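**Subject:** Re: [teleop-users] Marker sorting by remote control, how do you start the episodes?
**From:** Valentin Voicu
**Date:** Monday, April 7, 2025

Lenuța Buzatu wrote:

> We are setting up a two-arm station at Geltlow and want to begin with markers into baskets, same as the task you posted for the Tulto set. We have one pair of leader arms and two people who can drive them. Questions:
>
> - Do you lay the markers out by hand for each episode, or just drop them?
> - Which arm takes which marker? Our drivers disagree.
> - Do you keep an episode when the driver misses a grasp and tries again?
>
> We recorded for a day without written rules and I don't think I can use much of it. The two drivers do the task so differently that the replayed policy hesitates over the middle of the table.
>
> Lenuța

Hi Lenuța,

The hesitation over the middle is what we got on our first set too. One driver reached across with the right arm for anything near the center and the other passed the marker from hand to hand. Both work fine for a person. Mixed together in one set, they gave us a policy that started one and switched to the other halfway. We threw that set out and wrote the rules below. They fit on one sheet taped to the leader stand.

**1. Layout**

Baskets go along the back edge of the table, pushed close together, and they don't move during a session. Markers we scatter by hand. Don't line them up. Our early layouts were too tidy, all the barrels pointing the same way, and the policy couldn't handle a marker pointing straight at the robot. Now we make sure a few are end-on, a few are lying across, and at least one is close enough to a basket wall to be annoying. We also mix sizes. Fat highlighters and thin markers need different finger openings, and you want both in the same episode. 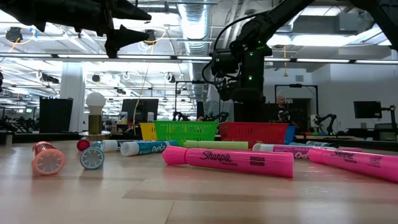

**2. Which arm**

Split the table down the middle by where the marker's center is. Left half, left arm. Right half, right arm. If it is right on the line, use the arm on the side the cap points to. That last one is arbitrary, but the drivers stopped arguing. If the basket is out of reach for the arm that picked, set the marker down at mid-table, open the fingers, back off, and let the other arm pick it up. No passing in the air. We may add handovers later as a separate task with its own prompt.

**3. Grasp**

Come down from above with the fingers across the barrel, near the middle. For a marker lying end-on, turn the wrist before you go down, while you are still well clear of the table. Drivers who turn the wrist late tend to nudge the marker and then chase it.

Markers against a basket: drag it toward you first with one fingertip, lift, then do a normal grasp. Do it in two separate moves with a short stop between them.

**4. Retries**

Keep them, up to 2 per marker. A set with no misses taught our arm nothing about what to do after a miss, and it would carry an empty gripper to the basket and open it. On the third miss, stop and mark the episode as failed. Marker rolls off the table: also failed. Don't let anyone reach in and put it back while recording.

**5. Speed**

Slower than the driver wants. I ask people to pause for a beat above the marker and again above the basket. Drop from just over the rim. High drops bounce out of the low baskets.

**6. Between episodes**

Both arms go back to the home pose before you press stop. Then empty the baskets and scatter again, and swap in a few other markers from the box. Change drivers every hour or so. Tired drivers get sloppy on the wrist turns first.

As for how much you need: the Tulto set was 600 episodes from 3 drivers. I would train once well before you get that far and watch where it fails, then record more of those layouts.

On your existing day of data, you may be able to save part of it. Sort by driver and train on one person only, to see if the hesitation goes away. If it does, keep that person's episodes and have the other one start over with the sheet.

One thing I don't have an answer for is clear barrels. Our see-through ones get missed more than the solid ones, and more recording hasn't helped much. The people at Fragkou said they would look at it by July. If anyone else on the list has tried it, please write.

Valentin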